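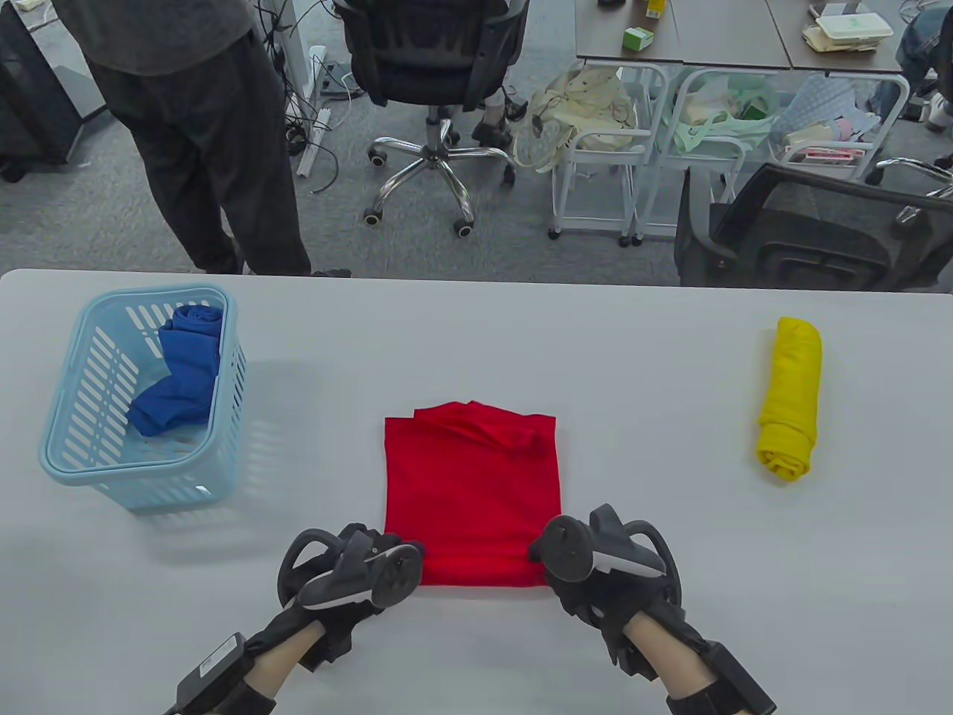 A comment left on last year's version of these notes complained that they spent two pages on the robot arm and one line on everything else, and that the writer's own project had run out of money on everything else. The comment was fair. The notes for this unit have been reordered so that the arm comes last.

Home Modules Unit 4 Notes Worksheets Reading list Contact Previous Next

Unit 4: Planning and buying equipment for a cloth-handling project

4.1 What the unit covers

You will draw up an equipment plan for a project in which people fold cloths by hand, wearing tracked controllers, and the recorded movements are later used to train a robot. You will not be asked to choose a training method. You will be asked what has to be bought, in what order, from which budget line, and what happens to the plan if one item is late.

The running case is the Flultham project. It had one site to begin with and later added a second at Fatuldale. Both sites worked from the same equipment list, and most of the differences in cost came from the rooms.

4.2 Start from the task

Write down the task before opening a catalogue. For Flultham it was one sentence: a seated or standing person takes a cloth, folds it flat on a table, and puts it to one side. From that sentence you can already read off a good part of the list.

A table with a plain top, large enough for one cloth laid out and others waiting.
Cloths in different colours and sizes.
A basket for the cloths still to be done.
Gloves, and a tracked controller for each hand.
Straps for the wrists and forearms, and whatever power supply the controllers need.
A camera at head height.
A computer to record on, and storage.

The arm isn't on the list. At Flultham it was not needed until the first set of recordings had been checked, and it would have sat in its crate until then with the warranty running.

4.3 Capital and running costs

Most funders ask for two headings. Capital is equipment you expect to keep for longer than the project. Running costs are things that wear out, get used up or are paid for by the month. The line between them is set by the funder, so read the rules first.

From the Flultham plan, first site only:

Tracked controllers, one pair with charging equipment: £1,547 (capital)
Recording computer: £1,042 (capital)
Straps, gloves and spare cables: £108 (running)

The last figure was the one that proved wrong. It allowed for a single set of straps and gloves. With several people taking turns through the day, the gloves had to be washed between users, and one set was never enough. The plan for Fatuldale allowed one pair of gloves per person and a second set of straps, and the item was moved to its own line so that it could be watched.

Power also belongs under running costs if it comes from battery packs. Ask the supplier how long a pack lasts in use and how long it takes to charge. If charging takes longer than use, you need more packs than you have people working. Work this out on paper before ordering. It is a common mistake to order one pack per controller and find that recording stops after lunch.

4.4 The room

A room costs money even when you already have it. Put the following in the plan, with a price or with a note that the price is nil.

Lighting. Folding is hard to follow under strong glare, and a glossy tabletop makes it worse. Either budget for diffused light or choose a matt top.

Floor and cables. Count the sockets you need and where they are. Cable covers are cheap and should be ordered with the first batch. At Flultham they were ordered after the safety inspection, and recording was held up while they arrived.

Seating and height. People of different heights will use the same table. An adjustable table costs more at the start. A fixed table with adjustable chairs is acceptable if sessions are short.

Shared space. If others work in the same room, decide whether you are paying for a partition or accepting that background movement will be in the recordings. Both are reasonable choices, but write down which one you made. The people training the robot will want to know.

Storage on wheels. Trolleys for cloths and parts are worth having if the table has to be cleared at the end of the day.

4.5 Quotations and lead times

Ask for three quotations on any capital item. For tracked controllers you may find only two suppliers able to quote. In that case keep the letter or email from the third saying that it cannot supply, and file it with the others.

The Flultham quotations for controllers came from Chaudhary and Kivlow. Chaudhary was dearer but included replacement of a faulty unit during the first year. Kivlow was cheaper and charged for replacements. The project went with Chaudhary. If you expect heavy use, compare the full cost over the life of the project, including one replacement, and not the price on the first page.

Lead time was 11 weeks from order to delivery. An order placed in May therefore reaches you in the summer, when the room may be booked for other things or closed for maintenance. Put the lead time on the chart as a bar of its own. Do not hide it inside a task called "set-up".

4.6 Order of buying

Stage 1. Table, basket, cloths and cable covers. These can be bought straight away and the task can be tried with bare hands. Trying it out will usually change the list.

Stage 2. One pair of controllers, straps, gloves and the recording computer. Run with one person and look at the recordings before buying more.

Stage 3. Further pairs, spare packs, extra storage.

Stage 4. The arm, its stand, its guarding and training for the staff. Get the quotation for the arm at Stage 1 all the same, so that the total is known.

Each stage should have a named budget holder and a point at which it can be stopped. A plan that can only be carried out in full is hard to get approved.

4.7 Contingency

Keep a sum back at every stage. Any money unspent passes to the next stage, if the funder allows it. Some do not, and then you will need to plan a list of useful small purchases in advance. Spare cloths and straps are good candidates. Check that they are allowed under the heading you have left.

4.8 Worksheet for the seminar

Bring a one-page plan for a second table at Fatuldale, used at the same time as the first. Show which items are doubled, which are shared and which are not needed. Mark the longest lead time. Give the cost of Stage 2 separately from the rest, and state which figures are quotations and which are your own estimates.

Plans on a spreadsheet are fine, but print a copy. The projector in the seminar room does not show small type clearly.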